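09/07/2022

Side table, north end of the Beaudoin room. Continues from the November notes on surface finishes.

Purpose today: settle the layout of the table so that it can be put back the same way after each cleaning, and find out why the runner keeps creeping toward the front edge. Hefin Owen asked for the second item. The first is mine.

Items on the table at the start: two mugs, the runner, the potted artificial flowers, the lamp. Power strip stays at the wall. Nothing else belongs here. The Plitura sample cards were on it again this morning and have gone back to the drawer.

Runner. Took it off and laid it face down on the bench. Reverse side is smooth, with no backing of any kind. Length 129 cm. Shook it out, no grit to speak of. Put it back dry on the bare table and pulled at one end with the spring balance. It slid at a low, steady load and did not catch anywhere. Wiped the table with plain water, let it dry, repeated. No change worth recording. Wiped again with the Penda cleaner at the dilution on the bottle, let it dry, repeated. It slid more easily. There is a film left by the Penda that can be felt with a fingertip if you go slowly. Two rinses with plain water took it off and the reading came back to where it was.

So the cleaner is part of it. The other part is people dragging the pot toward them to read it or to dust behind it, and the runner coming along underneath. Tried this on purpose. Lifting the pot: runner stays put. Dragging the pot: runner moves with it nearly every time, and the end nearest the hand rucks up.

Four small squares of shelf liner under the corners of the runner fixed the creep on the bench top. On the table itself they left a slight bump at the front corners which I do not like. Cut them down by half and moved them inward. Better. Leave them in for now and look again at the next clean.

Pot. The one printed "Life." Mass with the flowers in, 324 g on the small scale, which is light for the height of the arrangement. It tips if bumped near the top. Considered putting gravel in the bottom but the filling does not want to come out and I am not going to force it. Alternative is to keep it well back from the edge, with the lamp behind and to the right of it, so that it does not get knocked by a sleeve.

Lamp. Shade was sitting crooked on the stand. Loosened the ring, squared it, tightened by hand only. The round base goes in the back right corner, near the wall. Base underside has felt on it, worn through in one place. Replacement felt is on the Ukville order, not arrived. 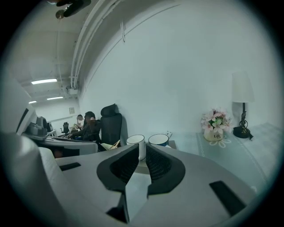
Mugs. These stay on the bare table, off the runner. Reason is rings: the lace-type border holds moisture and the mark takes a long time to come out of it. Tested with a spare offcut from the linen box, not with the runner itself. Set a mug with a wet foot on the offcut and left it 82 minutes. Clear ring on lifting, still visible after the cloth had dried. On the table top the same mug left a ring that wiped off in one pass.

The plain one goes on the left, the one with the dark blue band on the right. No technical basis for this. It is only so that two of us setting the table get the same result.

Capacity check, done while the balance was out: filled the blue band mug to a finger's width under the rim with a 100 ml cylinder. Three fills. Did not bother with the other.

Dust. Most of it collects behind the lamp base and along the top of the power strip. Brush, then dry cloth. No spray anywhere near the strip. Unplug the lamp before moving it, and do the shade with the soft brush, top to bottom, turning the lamp by the stand and not by the shade.

Flowers: soft brush first, then a barely damp cloth on the leaves. The pink ones I left to the brush alone. Wiped a leaf with the Penda dilution to see, and it went tacky. Do not use it on the flowers.

Order for putting back, for whoever does it next:
Table rinsed and dry to the touch.
Liner squares, then runner, flower motif side up.
Lamp to the back corner.
Pot on the runner, lowered straight down.
Mugs last.

Open items:
Felt for the lamp base.
Ask Hefin whether the Penda can be swapped for something that rinses off in one go. He may want to keep it for the benches, where the film does no harm.
Re-measure the creep at the next clean with the smaller liner squares. Pencil tick on the underside of the table edge marks where the runner end was today.
Spring balance reads a little high at zero. Corrected for it above, but it should be reset.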